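Wooden folding set, does everybody's seam catch the pieces?

Board: Sets, Boards and Storage

shirin_a
Hello all, long-time reader and very rare poster. I have a folding wooden set that lives on the round table in our front room, and after a good many years of reading threads on here about which polish and which felt, I finally have a question of my own. The seam where the two halves meet has never been quite level. It's a small step, you can feel it with a fingernail, and when I set up I find myself fussing over the squares on either side of it. Does this bother anyone else, or have I just been staring at it too long? My second question is even sillier — do you put the white pieces out first or the black? My aunt always did white first and I never thought to wonder why until she was gone and I couldn't ask her.

ChenxiF
Welcome to posting! Not silly at all. Every folding board I've owned has had some step in it, and the cheaper hinge sets are the worst offenders. Take the hinge screws out, put a sliver of card under the low leaf, and screw it back down. My Trakdale board was dreadful until I did that, and it's been flat as a pancake for two winters now (touch wood, ha).

Wulton_Kourosh
I'm going to disagree with Chenxi, with love. Don't shim the hinge until you've looked at what the board is sitting on! A thick tablecloth will do it all by itself. Put the board on a bare counter and check again before you go near it with a screwdriver. Those little brass screws strip if you so much as frown at them, and then you're gluing matchsticks into the holes like I was last June.

ChenxiF
Kourosh, a tablecloth does not make a step you can feel with your fingernail. A gap, sure, or a bit of a sag.

Wulton_Kourosh
It does if there's a lump under one half. We had a set at the Grukomthorpe club that rocked like a boat and it was a folded napkin under the cloth the whole time. Three people had oiled the hinge by then.

sandrine.mallet
I'm firmly in the tablecloth camp, but for another reason, I love how a wooden board looks on one! And it saves the table when somebody drags the board over to their side (we all know somebody). As for the order, white first here too. I do the back row, then the pawns, and I like to stand them all on the board in a crowd before I sort them onto their squares, so I can see if one has rolled under the sofa. I know that's the long way around, and my husband tips them straight out and goes square by square. We get along fine otherwise.

shirin_a
Oh, I do the crowd thing as well, Sandrine! I'm so glad it's not only me. There is a cloth, the white one with the flowers, so Kourosh may be on to something. 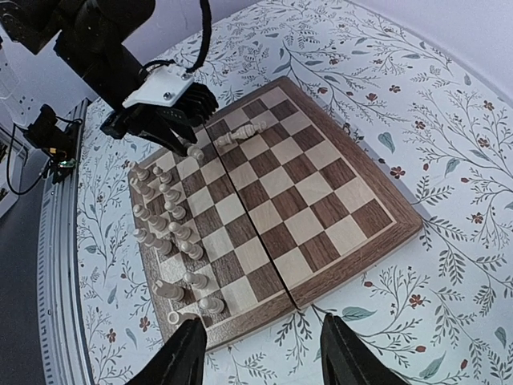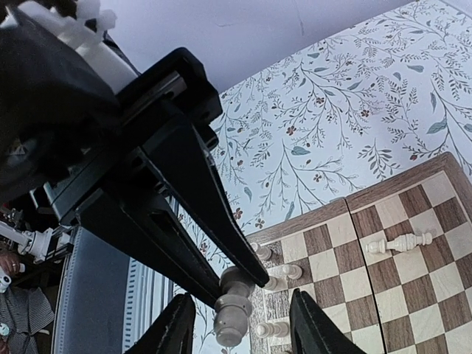
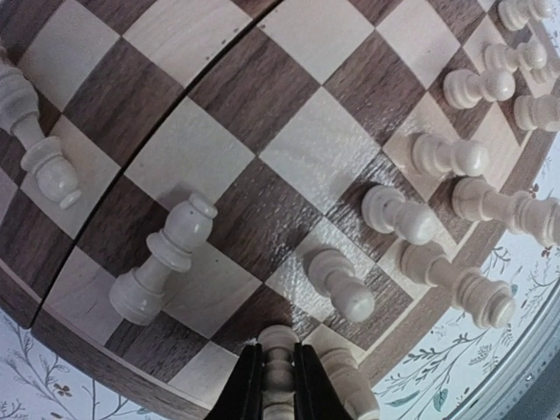
I should say I'm not keen on taking screws out of anything that old. It came from Khosravi, the little shop by the station that closed, and I'd never find another hinge to match. I did slide my hand under the cloth just now and didn't find any napkins, sorry Kourosh.

TahminehAzimi
Lovely set, Shirin. I like a darker border, it makes the whole board look finished. I'd leave the hinge alone too. With old wood the two halves can move a little differently over the seasons, and if you shim it now you may well be taking the shim back out when the heating goes on. Look at it again in a couple of months and see if the step is the same.

ChenxiF
All right, I'll give you the seasons. But if it's the same in a couple of months, card under the low leaf! A cereal box is the perfect thickness. I will not be moved on the cereal box.

Wulton_Kourosh
Check it on the counter first, please. It takes one minute and you don't need a single tool.

sandrine.mallet
Shirin, what do you keep the pieces in when you fold it up? Mine go loose inside the board and they rattle terribly on the stairs. I've been thinking of sewing a little bag for each color, with a drawstring.

shirin_a
Loose inside, I'm afraid, with an old scarf stuffed in to keep them quiet. A bag for each color sounds much nicer. If you do sew them, would you post how big you cut the cloth? I'll try the counter after supper and let you all know what I find.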